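Category: Home Automation & Robotics > Simulation > Collecting Demonstrations

**How many demos do I need per kitchen layout, and should I keep the bad ones?**

Timothée Gilbert

Hi everyone, first time posting here, so please be patient with me if this has come up before (I did search, and found a lot of threads on real arms but not so many on sim).

I've been collecting teleoperated demonstrations in a simulated kitchen since September. It's a hobby project I call Wosia, and the idea is that the arm learns a handful of everyday counter chores from watching me do them badly a great many times. My target was 1000 episodes. I'm at 946, and I thought I'd better ask for advice before I finish and find out I've been doing it wrong the whole time.

I save a view of the room along with a close view from near the gripper, and I train on both. The room view gives me no trouble at all. I can follow what the arm is up to and so, I think, can the policy.

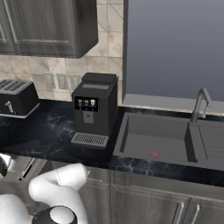 Room view, with the arm coming in low on the left and the coffee machine and sink behind it.

The close view is where I start to worry. Whenever I rotate the wrist, the whole kitchen tips over with it, and I end up with cabinets running off at a slant and large stretches where there's hardly anything to work with but wood grain. I've been tempted to throw those stretches out, or even to rotate the images so that the walls stand up straight again before training. 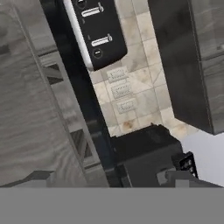 My other trouble is that I'm not a very steady operator. I hesitate, I overshoot, I back up and try again. In my last batch of 60 episodes I marked 20 as "ugly", meaning I got the job done in the end but took the scenic route. Do those go in or do they go out? And is 1000 even a sensible number for one layout, or should I have moved on to a different kitchen long ago?

Thank you in advance. I'm happy to give more detail on the setup if it helps anybody answer.

Zdenka Petkov

Welcome, Timothée! That's a lovely amount of patience you've shown already, and I don't think you've wasted it.

Please don't straighten the close views. I did precisely that on my first project (it was called Lulell, and it lived on an old desktop under my stairs) and I lost a good month to it. The tilt tells the policy how the wrist is turned. If you level everything out, you've taken away a clue it could have used, and you've also got black corners to deal with where the image was turned. Leave them as they come, and make sure the wrist pose is saved at the same time step. If the two are even a few steps apart you'll get very strange behavior near the handles, and you'll blame everything else first – I certainly did.

The same goes for the stretches that look like nothing much. They're short, and the arm has to pass through them when it runs on its own, so it ought to have met them before. What I would check is that you also have plenty of moments where both fingers are in view with something recognizable beyond them. Those are the ones I go looking for when I skim through a new batch.
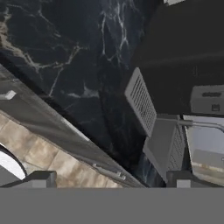

Close view with the fingers apart, dark marble and floor tile between them.

On the ugly episodes, I'd keep most of them. Backing up and trying again is worth learning, and a set made up only of perfect runs leaves the policy helpless the first time it drifts a little. The ones I drop are where I sat there thinking and the arm didn't move. You can trim the pauses and keep the rest of the episode. Do keep your "ugly" mark in the log, though, so that you can train once with them and once without and compare the two for yourself.

As for moving on – yes, I would. Finish your 1000 if the round number makes you happy (it would make me happy) but put the next lot into other layouts, other countertops, and different lighting. A policy that has known only one kitchen tends to learn that kitchen by heart.

lecomte_fan

just change the textures and train longer, worked for me

Timothée Gilbert

Zdenka, thank you so much, this is more help than I'd hoped for. I looked at my logs and the wrist pose is saved on a separate timer from the images, so that's my evening taken care of! I'll fix it for the remaining episodes and see whether the older ones can be lined up from the timestamps. I'm going to leave the tilt alone.

lecomte_fan, did you change the textures at every reset, or only between batches? I can do either one, but every reset is quite slow on my machine.

Last updated: 8 December 2019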